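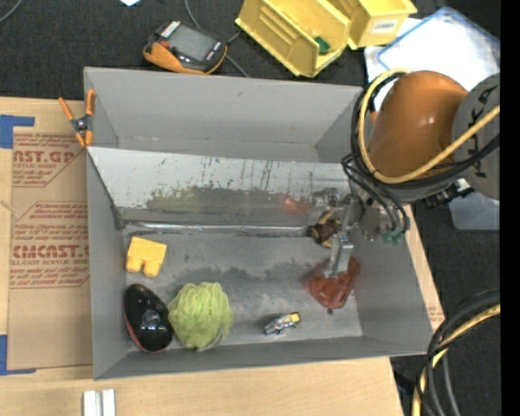 Figure 1. The gripper over the front section of the bin during collection.

Teaching an arm to pick things up: what we learned from collecting our own grasps

Project report, Robotics Lab Elective
Team Dakamano

What we set out to do

When our team picked this project in the spring, I figured the hard part would be the learning. We'd get some data, fight with the network for a month, and write it up. The data ended up eating most of the term, so most of this report is about the data.

The goal was simple enough to fit on a sticky note. Put a mix of household stuff and toys in a bin, have the arm try to grab something, save what the camera saw and what the arm did, and label the try as a success or a failure. Do that enough times and train a model to guess which grasps are worth trying. We called the collection program Sullen (it printed nothing but error messages for its first week of life) and the model Kan.

Setup

We used one arm over one gray bin on a wooden table, with a camera that stays put. The camera not moving matters a lot, because Sullen turns a spot in the picture into a spot in the bin, and if anybody bumps the mount you have to calibrate all over again. I bumped the mount. Twice!

The bin has a panel across it that keeps everything in the front section. I was against this at first because it makes the working area smaller, but things pushed up against the back wall were really hard to reach. The panel is shiny, though, and it picks up smears of color from whatever is near it. Early versions of Kan loved to propose grasps on the reflections. We ended up masking out that strip before training, and I'd tell the next team to do it on day one.

Choosing objects

We wanted things that were different from each other in annoying ways. A yellow toy block is easy to explain - it has flat sides and the fingers either close on them or they don't. The green mesh bath pouf is the opposite. It squishes, it has a cord loop that likes to hang down after a lift, and you can get hold of it from nearly any angle. Then you have glossy rounded things, where the shine moves when the light changes, and a little silver and yellow toy vehicle that is small enough to miss completely.

My one rule was that every layout had to have something soft and something shiny in it. We split objects into a training group and a held-out group of 13 that Kan never got to see until testing.

How a session went

A session was 2 hours, usually Tuesday afternoon when the lab was quiet. One person watched the arm with a hand near the stop button and the other one checked labels. Every 8 tries we stopped and rearranged the bin by hand. We skipped this in the first few sessions and it was a mistake, because the arm kept dropping things in the same places and we got a pile of examples that all looked like cousins.

Labels came from the finger gap. If the fingers closed all the way, Sullen wrote down a failure, and if something kept them open, it wrote down a success. Works great for the block. Works badly for anything thin or squashy, and the pouf got marked as a failure over and over while it was dangling right there in the air. So we added a second check that compares the bin before and after the lift, and a person looks at any try where the two checks disagree.

What went wrong

Our first dataset, Ukon, had to be thrown out. The clocks on the camera and the arm had drifted apart, so the pictures were being saved a bit late, with the arm already moving in. Kan learned to look for the gripper and say "grasp there," and its scores on Ukon looked amazing. I was pretty proud of those scores for one whole evening.

The second problem was balance. Almost all the random tries failed, so we switched to letting Kan choose 6 out of every 8 and keeping the rest random. More successes came in right away, but it also started playing favorites with the big, easy objects - the random tries were what kept the small ones in the data at all.

What I'd do next

I'd sync the clocks before collecting a single example, and I'd save the raw finger gap along with the yes/no label so you can fix the threshold later without redoing everything. I'd also like to try suction for the smooth objects. The held-out tests are in the next section of the team folder, along with the layout sheets and the Sullen config we finished on.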